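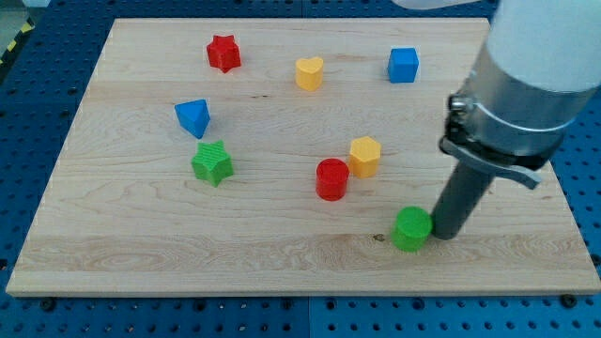
Flosent Shape Blocks, Classroom Set: Review After One Term

Reviewed by Cayetano Rivas
Filed under: Classroom materials, Robotics clubs
Used by: Aranda Robotics Club, Clina High School
Rating: 4 out of 5

What we bought them for

Our club meets on Saturday mornings and had seven students this term. The main project was a block-pushing task. A student types an instruction such as "move the green cylinder next to the red star," and the arm has to slide the right block to the right place on the board without dragging anything else along. Candela Cabello, who teaches the computer science classes at Clina and runs the club with me, wrote the first version of the task using whatever we had in the cupboard. That meant bottle caps, dominoes and some foam letters. The foam letters were too light and the bottle caps all looked the same to the vision code, so we went looking for proper blocks.

The Flosent set is sold for early math lessons. There is nothing about robots on the box or in the leaflet. We bought it through Roslow, the supplier our school already has an account with, and it came in four days.

What you get

The set is small plastic blocks in plain shapes: cubes, cylinders, triangular prisms, hexagonal prisms, hearts and stars. The colors are red, yellow, blue and green. They come in a plastic tub with a lid that closes properly. There is also a set of activity cards for younger children, which went to the elementary school down the road.

You do not get a board or tray. We put ours on a light-colored wooden board that sits on the pegboard table. I would recommend doing something similar. On the pegboard itself the small blocks catch on the holes, and blue blocks on a blue table were hard for the detector. Pale wood fixed both problems at once. The grain on our board is quite wavy and I expected it to confuse the color detection, but it gave us no trouble once the lights were set.

How they behave when pushed

We use a plain straight rod on the arm for this project. With that kind of contact the shape of the block matters a great deal, and this is where the set earned its money as a teaching aid.

Cubes are the easiest. If the rod meets the middle of a flat side, the cube goes straight. If it meets near a corner, the cube turns, and the students could see why without much explaining from us.

Hexagons are almost as good, and more forgiving about where you start. Two of the younger students used a hexagon for all of their early tests and then had to redo their approach code when they moved on to other shapes.

Cylinders slide off to one side unless the push is lined up very well. A round rod against a round block is about as hard as this gets. We ended up writing a correction step in which the arm backs off after a short push, looks again, and lines up for the next one. It is slow, and the cylinder still took more tries than anything else in the set.

Stars are interesting. If the rod sits in the notch between two points, the block stays put against it and can be steered. If it lands on a point, the star spins. One student spent three weeks on nothing but finding the notches and got a good science fair poster out of it.

The heart has one notch between the lobes and acts a bit like a star from that side and a bit like a triangle from the other. We did not find a clever way to handle it.

Triangular prisms are fine along a flat side. From a corner they turn until a side is facing the rod, and the students learned to use that.

By the end of term the club had logged 1000 pushes, and 413 of those were with stars or cylinders, as those were the shapes that needed the work. The log is just a spreadsheet with the instruction, the start and end positions, and a yes or no for whether the block got where it was meant to go.

Color

The four colors are strong and well separated. A simple color threshold was enough for the first few weeks, and the students who had never written any vision code before had it working in one session. Green and blue needed a little tuning in November, when the mornings got darker and we were relying on the ceiling lights. The tops of the blocks come out much brighter than the sides under our lamps, and the blue cube was the worst for this. We fixed it by using a wider range for brightness and a narrow one for hue.

The plastic is not very glossy, and that helps. The stars have fine ribbing and did not give us bright spots. The smoother pieces gave us a few when a lamp was directly overhead.

Wear

They have held up well. The blocks get pushed, dropped on the floor and stepped on. We have one star with a chipped point, and that was from a chair leg. There are light scuffs on the sides where the rod makes contact. The color goes all the way through the plastic, so the scuffs do not show up on camera.

The one thing that did wear was the board. There are faint marks where students let the rod come down too low. Set your height limit before the first session. We keep a note of ours taped to the inside of the tub lid.

What I did not like

The size varies slightly from block to block. You would never notice by hand, but we measured them for the simulation and found that two cubes from the same tub were not the same width. For math lessons this does not matter. For our purposes it meant the students had to measure each block they were using and could not type in one number per shape. Candela thought that was a useful lesson. I thought it was a nuisance.

You cannot buy single replacements. I asked Roslow about this and was told that Flosent only ships full tubs. If you lose your only yellow heart, you are buying another set or doing without.

The weight is on the low side. With a fast push the block shoots ahead of the rod and you lose contact with it. We cut the arm speed in half and that solved it for most shapes. One of our students tried sticking coins underneath, which made the blocks scratch the board and sit crooked, so I would not do that. Felt pads from the hardware store were better and we may use those next year.

The leaflet is no help for anything beyond counting games. I would have liked a page with the dimensions on it.

Tips if you are setting this up for a club

Start with a few blocks on the board. We began with everything in the tub and the arm spent its time knocking into things it was not supposed to touch. Once pushes are reliable with three blocks, go up to eight with a mix of shapes, and keep them spread out at first.

Put blocks that touch each other in later tests. Moving a cylinder that is right up against a hexagon is a different problem from moving one that stands alone, and our students needed the confidence from the easy cases before they took it on.

Have the students write the instructions for each other. The ones they wrote for themselves were always things they knew their code could do.

Mark the start positions with pencil on the board if you want to compare two versions of the code. It wipes off with a damp cloth.

Would I buy them again

Yes. A second tub is already on the order form for next term, mostly so that two groups can work at the same time and partly for spares. If you need blocks that match to a fraction of a millimeter, print or machine your own. For a school club that wants something sturdy and brightly colored to push around a board, these do the job and they are not expensive.

Candela has asked me to add that the tub is too small once the felt pads are on. She is right – the lid on ours is now held down with tape.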